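Print this article | E-mail to a friend

October 2026
By the language columnist

The trouble with a thesaurus is that it never says no. Ask the one on my desk for another word for "key" and it hands over "crucial," "central," "pivotal," "opener" and, on a bad day, "islet." All 143 pages of the Malinowski pocket edition go on this way, like a waiter who agrees that everything is good tonight.

I used to teach evening writing classes in Stolau, and I could tell by the second paragraph who had bought one. Rain became "precipitation." Dogs turned into "canines." A perfectly good aunt was described as "corpulent yet munificent," and I am told she read it.
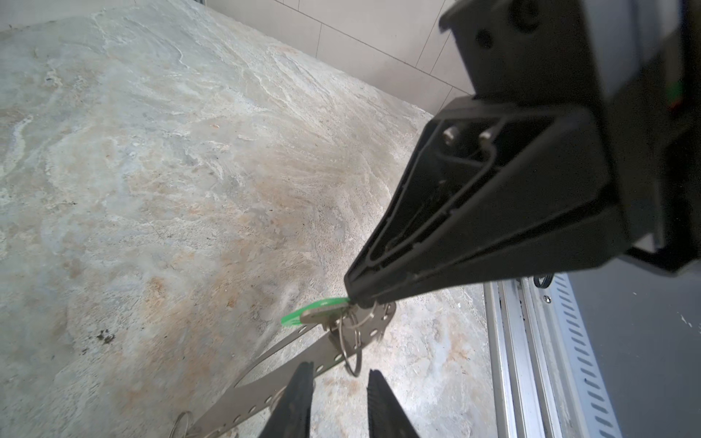 A key and its green tag. Synonyms available on request.

My complaint is with the commas. A list of 40 words with commas between them says that any one will do, and any one won't. "Thrifty" and "stingy" may describe the same man, but only one of them gets you invited back to his house.

The old Plumasitz dictionary of synonyms had 6 words to an entry and a grumpy little paragraph on how they differed. It went out of print in August, and I paid too much for a used copy with somebody's coffee on "mild." I'd pay it again — the paragraph on "mild" is still readable.

Keep your thesaurus if you must. Mine is under the short leg of the bookcase.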